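Taking a group to the robot PC dismantling open day at Busden, what should we know?

Posted in Visits and open days, January 24, 2023

Apolinar Tlapale
I run an evening class in computer repair and we have been offered places at the Skelberg open day in Busden. The leaflet says robots take apart old desktop computers while you watch. Is there enough to see for a group who already know the inside of a PC? Can you get near the bench, and is it worth the coach fare? We would be coming a fair distance, so I would like to know before I book.

Mertens
I went in November with my brother-in-law. Entry was free but you had to put your name down first. They give you a short talk and then take you through to the workshop.

The talk was mostly on grippers. The one they use is black, with fingers worked by linkages and held together with hex-socket screws, much like something you could service yourself with a set of Allen keys.

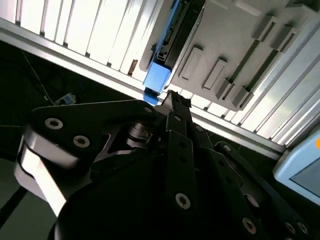
I asked what wears out first and was told the finger tips, then the cables. They quoted 4000 cycles between inspections. The man doing the talk was happy to take questions but he spoke quietly, so stand near the front.

After that you go to the bench. The computer lies on its side with the panel already off, so your class will recognise everything: power supply, board, drive cage, the usual knot of wires through the middle. There is a grey fixture next to it with posts and slots.
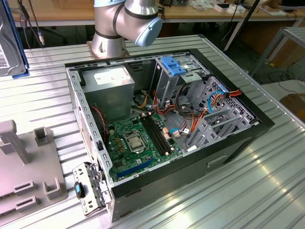 An opened desktop tower on the bench at Skelberg, with a hard disk in a holder at far left.

It is slow. If your people can strip a PC with a screwdriver they will be quicker than the robots, and one or two of ours got restless. I still thought it was worth going. Parking is poor, so ask about the coach.

Arnik
Yes it's good. Take a coat, the workshop is cold.

Skelberg Visits
Groups are welcome but please book by email, as we take 109 visitors in a day and the morning fills first. You stand behind a line 2 metres from the table.

We use ordinary office desktops. The jobs shown vary from one session to the next, but memory, processor and drives are the ones visitors ask for most. 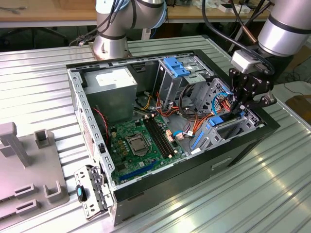

Each session lasts nearly an hour including the talk. If your class would like to go over a stripped machine by hand afterwards, say so when you book and we will put one out in the side room. Coaches can stop at the rear gate to let people off and should then use the lorry park, 700 metres further along the same road.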